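Kostham Gripper Club – read me first

Welcome, and thank you for opening this! We're a small student club, and this set holds 3,000 short clips from our hand-held grippers, kept in 44 folders. Start with folder 2 – it's the gentlest.
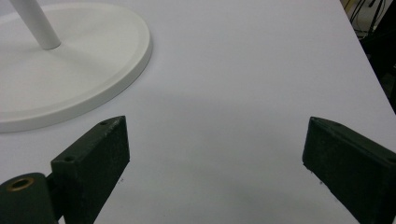
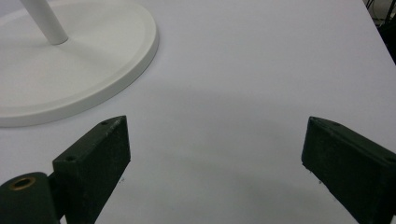
Fingers open over the white table, in both.

Myrto Chatzigeorgiou wrote back that she'd like the folder names in plain words, please, and a note on which clips Savvas trimmed.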